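Ticket 854: Cast bio pages showing wrong occupation and net worth
Status: Resolved
Opened by: Rahel Haslinger, editorial
Assigned to: Milovan Mladenović, web support
Opened: Feb 15, 2018

Reported problem
Profiles in the reality TV section are pulling the wrong "Early career" line. The page for the second-season cast of Truvier shows a restaurant owner listed as a swimwear model, and her net worth box is blank. Two readers wrote in about it. I fixed the text by hand in Venow and it went back to the wrong version after the overnight sync.

Mladenović, first reply
I can reproduce it. The text in Venow is correct after you save, but the public page reads from the Isah feed, and the feed overwrites it. Please don't edit these profiles by hand until I update this ticket. Do you know which other shows are affected?

Haslinger
Only Truvier as far as I can tell. The older shows look fine. The reunion special recap links to most of these profiles, so I would like it fixed before that goes up.

Mladenović
Checked the import log. 277 profiles were reloaded in September when the cast list was merged, and the ones with a married name and a maiden name got matched to the wrong record. The blank net worth box is a separate fault. The field rejects any entry with a dollar sign and the word "million" together.

Steps taken
Turned off the overnight sync for the reality TV section.
Matched the Truvier records again by cast ID instead of by last name.
Changed the net worth field to accept plain text.
Cleared the page cache on Fismont.
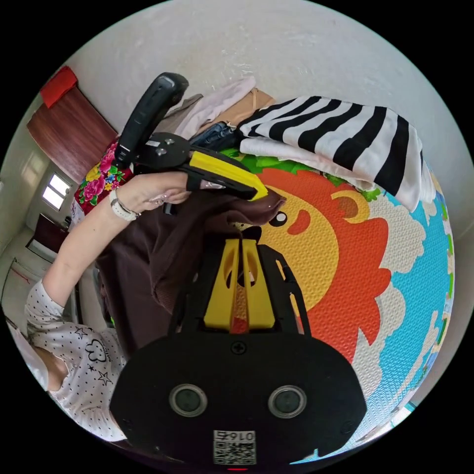
After the cache was cleared, one profile returned error 500. It had an empty spouse field. I entered "not listed" and the page loads now.

Haslinger
Checked the restaurant owner and the rest of the main cast. Career lines are right and the net worth boxes are filled in. The friend-of-the-cast profiles still have the old headshots.

Mladenović
Headshots come from a different folder, so please open a new ticket for those. Sync is back on and the corrected text stayed in place after the next run. Closing.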